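Home Topics Ask Members Log in

Search the help pages Go

Getting wax out of a printed tablecloth?

I dripped candle wax on a cotton cloth I love (flowers and thin branches on a pale ground) and don't want to fade the print. Any ideas?
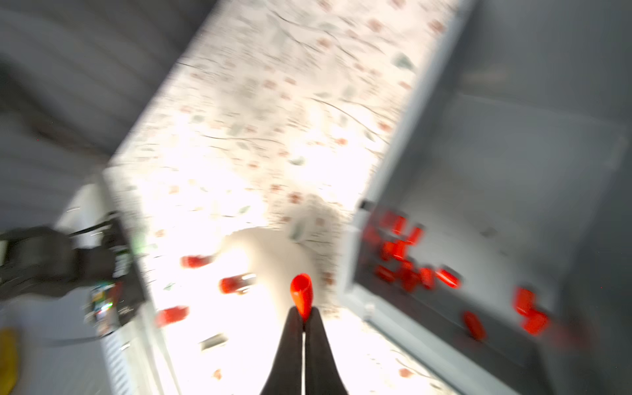 Randora

Ooh, ice first! Hold a bag of it on the wax until it's brittle, then lift it off with a spoon.

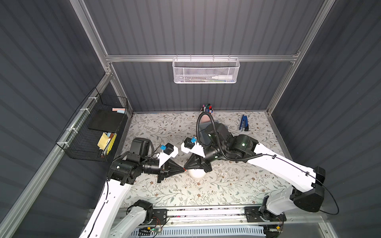 After that it's brown paper on both sides and a warm iron, no steam, moving to clean paper every few seconds. I did mine last November and the colors stayed lovely!

Huvow

Boiling water. Works every time.

Retamal

Please test a corner before boiling anything printed!

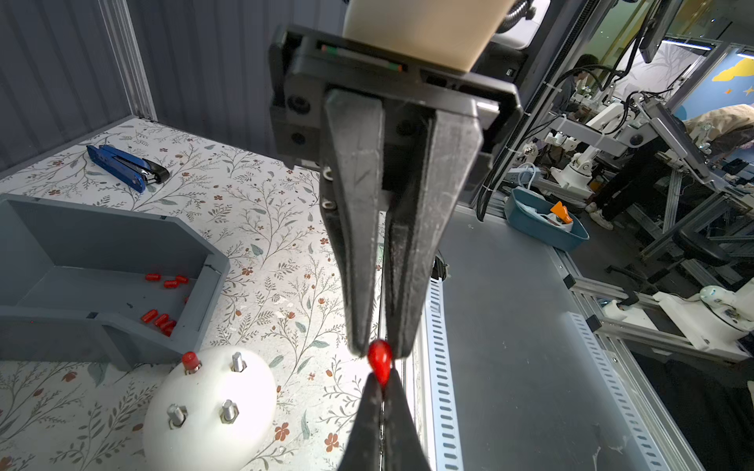 If a greasy ring stays, rub in dish soap, leave it overnight and wash cool. Keep it out of the dryer until the ring is gone.

Related
Red wine on linen
Ironing a round cloth
Storing table linens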